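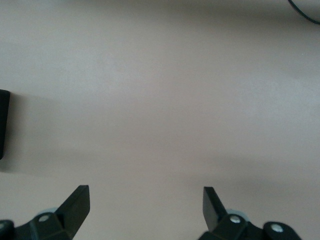

Fingers open over a bare tabletop, cable still up in the corner.

Wiping the table: can a machine do it yet?

I get asked this more than anything else on the tips page, and my answer is still "sort of". A gripper can hold a cloth and go up and down quite nicely, but it's the bits round the edges that let it down. Jovita Ventura wrote in from Feltcombe to say hers did the middle of the table 6 times and never touched the corners!

So, if you're giving it a go:

Clear everything you can first, and pull cables right off the top (a cloth drags them along with it).

Fold the cloth into a thick pad. Thin ones slip out of the fingers.

Wring it out yourself. I haven't met a machine I'd trust with a bucket.

Do sticky jam by hand, with warm water and a drop of washing-up liquid, and leave it 2 minutes before you wipe.

Ironing next time, once my eyebrows have grown back.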